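Séries | Critiques | Entretiens | Podcasts | Contact

Séries > Entretiens > Écriture

Ce site utilise des cookies de mesure d'audience. Accepter – Paramétrer

« Matwood », saison 3 : la scripte détaille la continuité d'un récit à deux époques 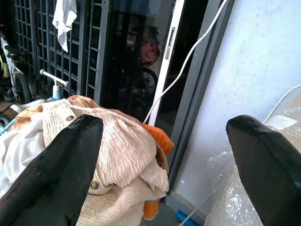 La troisième saison de « Matwood » alterne deux périodes séparées de 23 ans, souvent à l'intérieur d'un même épisode. Pour la scripte de la série, la difficulté se situe dans le plan de tournage : « On ne tourne pas par épisode, on tourne par décor. La maison Darley a été exploitée en six jours, toutes époques confondues. » Chaque séquence reçoit un code d'époque, un code de costume et un état. Le vêtement froissé est le cas le plus lourd à documenter. « Un tissu beige clair, gaufré, avec de fines ondulations, mis en tas : aucun pli ne se refait à l'identique. On note le volume et l'orientation, et on accepte un écart. »

Le relevé de continuité de la saison compte 37 états de costume pour le seul rôle principal. La première saison en comptait beaucoup moins, le récit y étant linéaire. « Le document sert d'abord au montage. Si une scène passe de l'épisode 3 à l'épisode 6, il faut savoir tout de suite ce qui casse. »

Le cas s'est présenté avec la confrontation de Hadel, prévue en ouverture et déplacée en fin de saison. Deux raccords étaient faux : une montre et une blessure à la main. La montre a été effacée en postproduction. La blessure est restée. « Elle se voit sur un plan large. Le coût de la correction n'était pas justifié. »

Interrogée sur l'arc Vashisht, jugé confus par une partie du public, elle renvoie au scénario. La version tournée comportait un carton de date à chaque changement d'époque – tous ont été retirés au mixage final. « L'étalonnage devait suffire. Dominante froide pour le passé, neutre pour le présent. Sur un téléviseur mal réglé, la différence est faible. »

La saison 4 est en cours d'écriture. Le relevé sera repris sur la même base, avec une colonne supplémentaire pour les accessoires portés.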